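Cuaderno de taller — atrezo de cocina
16 de octubre de 2022

Sigo con la mesa del rincón. El encargo de Hestwood pide «una cocina de juguete que se pueda usar de verdad», y cada vez que leo la frase la entiendo menos. ¿Usar para qué? Los niños van a meter la mano, sacar las piezas, tirarlas al suelo y volver a empezar. Si es eso, vale, pero entonces sobra la mitad de lo que dice el pliego sobre presentación.

Estado de la mesa hoy: mantel rosa de cuadrícula blanca arrimado a la pared, la olla de acero con la vaporera metida dentro, el surtido de dim sum de imitación y algo de fruta y verdura alrededor. El mantel sigue sin quedar recto por detrás. Lo he estirado dos veces y la tercera lo he dejado como estaba.

Lo de meter la vaporera en la olla fue idea de Vicente Mansilla y yo estaba en contra. Mi argumento: una vaporera se pone encima del agua, y una olla que la abraza así parece una caja. El suyo: en la cesta suelta las piezas se van al suelo y en la olla no. Reconozco que se sujeta mejor y que las dos asas invitan a cogerla entera. Sigo pensando que a quien haya cocinado al vapor alguna vez le va a chirriar. 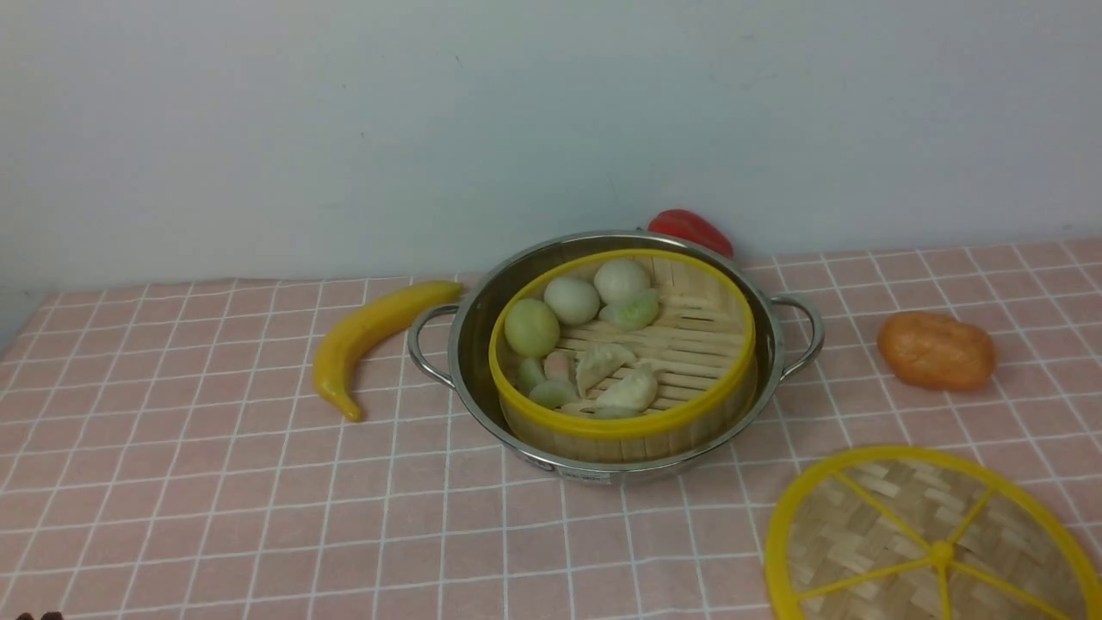

Montaje de la mesa: olla, vaporera de aro amarillo y surtido completo, con el plátano a la izquierda.

Notas sobre las piezas:

Los bollos redondos funcionan. Se leen como bollos desde lejos, y el amarillo verdoso, que en el catálogo de Juhl me parecía un error de color, junto a los blancos queda bien. Lo retiro de la lista de quejas.

Las empanadillas en media luna son lo mejor del lote. Los pliegues están marcados y la forma se reconoce sin pensar. La verde pálida, la que parece translúcida, es otra historia: a mí me gusta, pero me pregunto si un crío de cuatro años va a ver comida o va a ver un trozo de jabón. Probar antes de pedir más.

Las tres piezas pequeñas del lado izquierdo no me convencen. Una verde claro, otra tirando a rosa beis, otra verde alargada. Vicente las llama «guarnición» y con eso da el tema por cerrado. Yo no sé decir qué son, y si yo no lo sé, el texto de la tarjeta tampoco lo va a saber. Propongo dejarlas fuera hasta que Juhl nos mande la relación de referencias con nombres. La pedí en julio. Sigo esperando.

El resto: plátano, pimiento rojo y el boniato naranja. Al pimiento, tumbado contra la pared detrás de la olla, apenas se le ve el lomo. O se adelanta o se quita. Y la pregunta de fondo, que ya hice la otra vez: ¿qué pinta un plátano al lado de unos dim sum? La respuesta de Hestwood fue que «da color». Color ya tenemos, con el mantel que eligieron.

Vaporera. Me he pasado un buen rato con ella vacía en mi mesa, mirándola del derecho y del revés, porque es la única parte del conjunto de la que me fiaba. El suelo de listones es de bambú, claro, con las tiras paralelas. El aro es de plástico amarillo chillón. Pregunté en Utlow si la fabricaban con el aro también de bambú y me contestaron con una tarifa de otra cosa.

Aparte está el tema de los trenzados, donde sí que hay trabajo. El de espiga me gusta más que el de listones. Las tiras son planas, se pisan en grupos y van formando escalones en diagonal, y la superficie tiene un fondo que ninguna lámina impresa imita. Plondum ofrece una lámina impresa, más barata, y me la enseñaron con mucho entusiasmo. No. Se nota a un metro.

Lo que no me gusta del trenzado es lo de siempre: entre tira y tira quedan rendijas, y en alguna la sombra es bastante honda. Ahí se mete la miga y el pelo, y luego hay que sacarlo con un palillo. En una cocina de juguete da igual hasta que deja de dar igual. Apuntado para la hoja de limpieza, que hoy por hoy consiste en la palabra «limpiar».
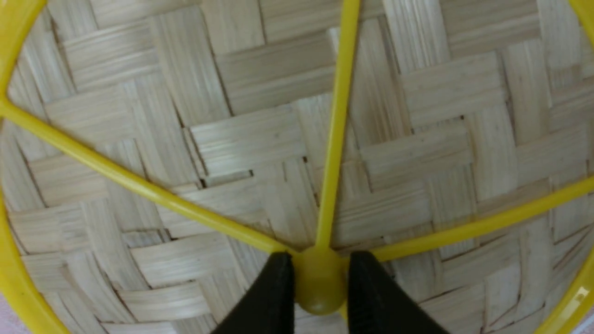
Detalle del trenzado de bambú bajo los radios de plástico amarillo.

Sobre los radios: finos, redondeados, brillantes, y salen todos del mismo punto. Bonitos son. Mi duda es cuánto aguantan cuando alguien los use de asidero, que es lo primero que haría yo con ocho años. Vicente dice que el plástico es flexible y que cede. Le he pedido que me lo enseñe con uno de los de desecho y ha cambiado de conversación.

Presupuesto, para que conste. Hestwood ha aprobado 1743 euros para todo el rincón. El surtido de Juhl se lleva 800 tal como está pedido, incluidas las tres piezas sin nombre. A eso hay que sumarle otros 100 de una segunda vaporera que nadie me ha explicado para qué queremos. Si cae la segunda vaporera me da para un mantel que pese más y no se arrugue contra la pared. Lo defenderé, con poca esperanza.

Pendiente:
Reclamar otra vez a Juhl la relación de referencias.
Adelantar el pimiento o guardarlo.
Prueba de tirón de los radios, con Vicente delante.
Decidir si la olla se queda. Mi voto es que no, pero acepto probarla con un grupo.
Página 13 del pliego: dice «vajilla». No hay vajilla. Preguntar si se les ha olvidado o si se nos ha olvidado a nosotros.

Añadido más tarde: Vicente ha leído esto y ha escrito al margen «la olla se queda». Sin argumentos. Lo dejo anotado como opinión.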